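Filed under: Out & About, Behind the Scenes
14 comments | 38 shares

So I finally got to go to the open day at Wandberg! I have been meaning to do this for years (it's a forty-minute drive, I have no excuse) and every February I see the sign by the highway and think, next time. Well, this was next time. My sister-in-law came along because I promised her lunch, and we got there a little before ten in the morning, when the parking lot was already filling up.

If you don't know the place, Wandberg is an old dairy building from 1926 that now has a bunch of small companies in it, and once a year they all open their doors and let people wander through. You get a paper map at the entrance and a sticker for your coat. My sticker said visitor 315, which felt pretty respectable for that early in the day. I still have it stuck on my fridge.

We started on the ground floor with Fikex, who do packing for little food brands that can't afford their own line. I love this kind of thing. I could watch boxes get folded for an hour – and I kind of did. The man showing people around was Andri Prantl, very patient, with a pencil behind each ear, and he let us try folding the flat cartons ourselves. Mine came out with one corner poking up. My sister-in-law's was perfect, and I have heard all about it since then.

Andri told us they had packed 1127 cartons the day before the open day, mostly crackers and tea, and that the slow part is always the soft stuff. Boxes and jars sit still. Soft packs slump and slide and fall over on their faces, so you need to think about what you put them in before you think about anything else. I had never given it one minute of thought in my life, and now I look at the yogurt shelf in a whole new way. 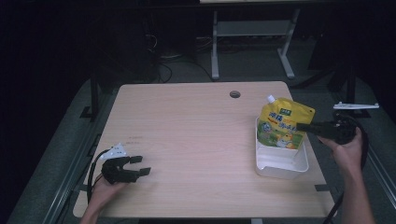
Spout pouches were my favorite part of the whole visit, and I know how that sounds. I buy them for my kids all the time, the squeezy kind you can throw in a bag, and I always end up with a heap of them at the bottom of the pantry. Upstairs at Nirkik they had one out on a light wood-look table, bright yellow with big blue and green Chinese characters and a little cartoon character down near the corner. The cap is up on one corner instead of in the middle, and it was standing on its own in a shallow white tray, leaning a bit but still up! I came home and got out the white tray I used to keep under my seedlings, washed it, and stood all our pouches up in it along the pantry wall. The kids can read the fronts now and they stopped digging. Why did I never do that before?

I asked about the flavor, by the way, and got three different guesses from three different people, so I can't help you there.

After that we needed to sit down. The café is on the top floor and it's called Cervantes, and they do a lentil soup with a fried egg on it that I would drive back for on its own. Portions are big. The bread comes in a paper bag and you tear it up yourself. The line was long by noon, so go early or go late, and bring cash for the cake table out in the hall, where they couldn't take my card. I had the plum one. My sister-in-law had the plum one and then the walnut one.

A few things if you're thinking of going next year. Wear flat shoes, there are a lot of metal stairs and the elevator had a line of strollers. The ceramics people at the end of the second floor close up early, and we missed them by a few minutes, which I'm still sore about. The gift bags go fast (ours had a tea towel and a jar of mustard, very happy with both). And pick up the map even if you think you don't need one, we walked past the Nirkik door twice without it.

We stayed until almost 3 and only left when my feet gave up. Andri waved at us on the way out and asked if I wanted to take my crooked carton home. I did, and it's holding clothespins in the laundry room.

Posted in Day Trips | Tagged: open day, packing, pantry, soup
Leave a comment (14)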